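Nuncombe Town FC – pre-match ground inspection
Date: 16 Feb 2025
Checked by: Olesia Yurchenko
Copy to: Nazar Koval

1. Pitch surface – Pass. Soft in the goalmouth at the Hladun Road end. Two divots refilled.

2. Goals and nets – Pass with comment. Net clip missing on the left post, replaced with tape. Proper clips on order since October.

3. Corner flags – Pass.

4. Perimeter rail – Fail. Section 9 moves when leaned on. Taped off, and no spectators to stand there until it is bolted down. 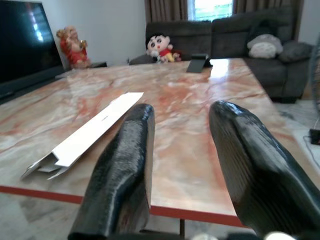

5. Trophy presentation – Pass with comment. The shield will be handed over in front of the main stand if we get the point we need. Inès Rolland asked for a table with a smooth top so the base sits level. A polished marble top in cream with pink and orange veining would do the job, but it must have a cloth over it so the shield doesn't slide.

6. Main stand seating – Pass. 80 seats checked, all fixed. Row C steps swept.

7. Exit gates – Pass. Both open outwards and were unlocked at time of check. Ayman Nasr holds the spare key.
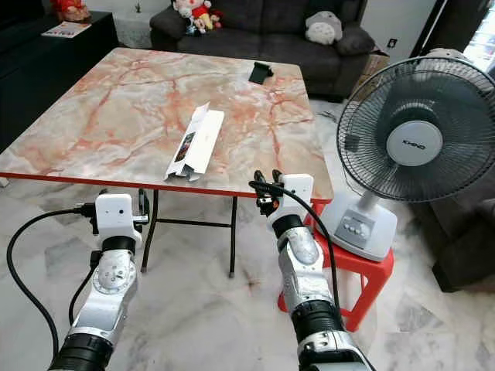 8. Floodlights – Pass with comment. Lamp 13 slow to come on. Electrician told.

9. First aid room – Pass. Stretcher in place, ice packs in the freezer, defibrillator showing green.

10. Changing rooms – Pass. Away shower drain cleared.

11. Ground capacity – 1,473 less the closed part of the rail. Turnstile staff to be told the new figure before gates open.

Action: rail section to be refixed and rechecked by Oleksandra Levchenko before the next home match.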